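How to Refresh the Finish on a Wooden Conference Table

Posted 10/26/18 in Furniture Care

A glossy wood table in a meeting room takes more wear than most dining tables. Laptops get dragged across it, cups sit on it for hours, and the cleaning crew may be using whatever spray is on the cart. After a few years the shine goes patchy, usually in front of the seats people use most.

Stripping and refinishing the whole top is a big job and often isn't needed. If the finish is dull or lightly scratched but still in one piece, you can clean it, rub it out and wax it over a weekend. The steps below are the ones we use at Harasym on office tables with a clear lacquer or varnish.

What you need

Mild dish soap and warm water
Mineral spirits
Soft cotton rags, more than you think
Gray synthetic finishing pads, very fine grade
Rubbing compound and polishing compound
Clear paste wax
Painter's tape
Nitrile gloves

We buy pads from Fultau, but any very fine non-woven pad will do the same work. Don't use the green kitchen kind. They leave scratches that you will spend the afternoon taking back out.

Step 1: Clear and tape

Take everything off the top and move the chairs away so you can walk all the way around. Lift out any loose grommet covers and put tape along the edges of the cable openings. Compound gets packed into those corners and dries white, and it is hard to pick out later. If there are floor outlets under the table, cover them too.

Step 2: Wash

Wipe the top with a rag wrung out in soapy water, working with the grain. Rinse with a second rag and dry right away. Water should never be left standing near a cut edge, where the finish is thinnest.

Once the top is dry, go over it with mineral spirits on a clean rag. This takes off old polish and silicone, which soap leaves behind. Keep turning the rag, and when it stops picking up color you can move on. Open the windows, and lay used rags out flat outdoors to dry before you throw them away.

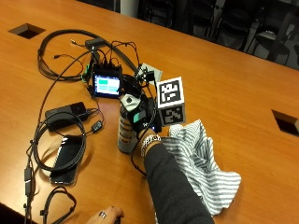 How do I know if the top is real wood or a printed surface?

Look at a cable cutout or the underside edge. On solid wood the grain lines run over the edge and continue down into the cut. Veneer shows as a thin layer with a different material beneath it, and a printed surface has a pattern that stops short and often repeats somewhere else on the top. Printed surfaces shouldn't be rubbed out at all. Wash them and stop there.

Step 3: Test a spot

Pick a place near the end of the table that few people see. Rub a patch the size of your hand with a finishing pad and a little rubbing compound, using light pressure. Wipe it off and look at it from a low angle.

If you see color on the rag, the finish is tinted or you have gone through it. Stop and call a refinisher. If the rag shows only a gray haze and the patch looks even, the rest of the top should be fine.

Step 4: Rub out the top

Work in sections no wider than your reach. Use long, straight strokes with the grain, and overlap each one by half. Keep away from the outer edge until the end, then do it by hand with almost no pressure. Most of the burn-throughs we get called to fix at our Cavmont shop are on the edge.

Wipe the section clean before moving to the next. The top will look flat and slightly cloudy at this stage, and that is normal.

Step 5: Bring back the gloss

Switch to polishing compound on a soft rag and go over the same sections in the same order. Two passes are enough for most tables. If the first section is still cloudy after the second pass, the scratches from the pad are too deep and you'll need to repeat Step 4 there with lighter pressure.

Step 6: Wax

Put on a thin coat of paste wax, let it haze for as long as the can says, and buff. Thin is better - a heavy coat smears and shows every fingerprint. Pull the tape once you are done buffing.

Leave the table empty overnight. Keep hot cups off it for 7 days if you can talk people into it.

Upkeep

Dust with a dry cloth and use a damp one for spills. Skip the spray polishes, which build up and make the next round of work harder. Wax again when water stops beading, most likely once or twice a year in a busy room.

For chips or burns that go down into the wood, see our page on fill sticks.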